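4.2 Beschaffungsplanung und Kostenstruktur des Greifarbeitsplatzes

Die Planung des Arbeitsplatzes ging von der Frage aus, welche Ausstattung ein Institut mittlerer Größe für Greifversuche mit leichten Gegenständen mindestens benötigt und welche Anteile der Gesamtkosten dabei auf Positionen entfallen, die in Angeboten üblicherweise nicht gesondert ausgewiesen werden. Grundlage der Auswertung sind die Beschaffungsunterlagen des Teilprojekts Idero bis einschließlich Mai sowie die begleitend geführten Betriebsaufzeichnungen.

Für die Versuche wurden Spielzeuglebensmittel, Becher und flache Schalen herangezogen. Die Auswahl war zunächst haushaltsrechtlich begründet: Verbrauchsmaterial unterhalb der Inventarisierungsgrenze konnte ohne Vergleichsangebote beschafft und bei Verschleiß kurzfristig ersetzt werden. Zugleich stellen die Gegenstände hinreichend unterschiedliche Anforderungen an den Greifer, da sich Querschnitt und Oberflächenkrümmung entlang der Längsachse teilweise deutlich ändern.
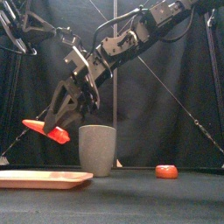

Hakim Tambunan wandte in seiner Stellungnahme zum Entwurf dieses Abschnitts ein, die Kosten der Gegenstände seien für die Planung ohne Belang; entscheidend sei vielmehr, ob die Greiffinger als Verschleißteil oder als Bestandteil des Geräts veranschlagt würden. Werde Letzteres angenommen, fehle spätestens im zweiten Betriebsjahr die Deckung für Ersatz.

Dem Einwand wurde gefolgt. Die Kostengliederung unterscheidet seither zwischen Grundgerät, Greifern einschließlich Fingern, Aufbau und Verkabelung sowie laufendem Bedarf. Für das Grundgerät lagen Angebote der Firmen Dolstead und Gidunon vor. Beide erfüllten die geforderten Mindestwerte für Reichweite und Traglast. Das Angebot von Dolstead lag im Anschaffungspreis niedriger, sah jedoch Ersatzfinger nur im Satz mit dem vollständigen Greifer vor. Gidunon bot die Finger einzeln zu 200 Euro je Paar an. Über die vorgesehene Nutzungsdauer gerechnet kehrte sich die Rangfolge der Angebote dadurch um, und der Zuschlag ging an Gidunon.

Die Zahl der jährlich zu ersetzenden Fingerpaare ließ sich vorab nur schätzen. Herstellerangaben zur Standzeit beziehen sich in der Regel auf gleichförmige Werkstücke und sind auf wechselnde Gegenstände nur eingeschränkt übertragbar. Maßgeblich ist der Zustand der Fingerspitzen, da dort die Kontaktkräfte eingeleitet werden und Beschädigungen unmittelbar auf die Wiederholbarkeit der Griffe zurückwirken können. Im Betriebsplan wurde deshalb eine Sichtprüfung nach jeweils 600 Greifvorgängen festgelegt und der Zeitaufwand hierfür den Personalkosten zugerechnet.
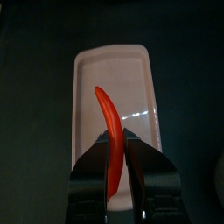 Abbildung 2: Rote Chilischote zwischen den Fingern des Greifers über einer flachen Schale.

Als zweite, häufig unterschätzte Position erwies sich der Aufbau. Tisch, Rahmen, Abspannung, Vorhang und Kabelführung wurden im ursprünglichen Antrag unter einem gemeinsamen Ansatz für Kleinteile geführt. Nach Abschluss der Montage, die durch die Firma Santoso erfolgte, beliefen sich die hierfür gebuchten Ausgaben auf etwa 3.000 Euro. Der Betrag ist im Verhältnis zum Grundgerät gering, überschritt den ursprünglichen Ansatz jedoch so weit, dass eine Umwidmung aus dem Reisekostentitel erforderlich wurde. Es wird empfohlen, den Aufbau künftig als eigene Position auszuweisen und das Angebot der Montagefirma bereits vor Antragstellung einzuholen.

Ein weiterer Planungsgesichtspunkt betrifft die Flächen. Bei mehreren Armen an einem gemeinsamen Tisch überlagern sich die Arbeitsräume. Neben der Stellfläche sind daher die Schwenkbereiche, der Zugang für Wartungsarbeiten und die Abgrenzung zu benachbarten Arbeitsplätzen zu berücksichtigen. Im vorliegenden Fall wurde die Abgrenzung durch Vorhänge hergestellt. Diese Lösung ist gegenüber festen Trennwänden deutlich günstiger und lässt sich bei einem Umzug weiterverwenden; für Anlagen mit höheren Traglasten kann sie eine trennende Schutzeinrichtung selbstverständlich nicht ersetzen.
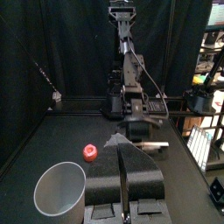
Für die Folgebeschaffung ergibt sich daraus ein zweistufiges Vorgehen. In der ersten Stufe werden Grundgerät und Aufbau gemeinsam ausgeschrieben, damit Schnittstellen zwischen Lieferant und Montagefirma vertraglich geregelt sind. In der zweiten Stufe wird ein Rahmenvertrag über Verschleißteile geschlossen, dessen Abrufmengen sich nach den Ergebnissen der Sichtprüfungen richten. Eine Bevorratung über den Bedarf eines Haushaltsjahres hinaus ist nicht vorgesehen, da die Bauform der Finger vom Hersteller geändert werden kann und Restbestände in diesem Fall abzuschreiben wären.

Nicht abschließend geklärt ist die Zuordnung der Kosten für Softwarepflege. Sie wurden im Berichtszeitraum aus zentralen Mitteln getragen und sind in der vorliegenden Gliederung nicht enthalten. Auf die Behandlung dieser Position wird in Abschnitt 5.1 eingegangen.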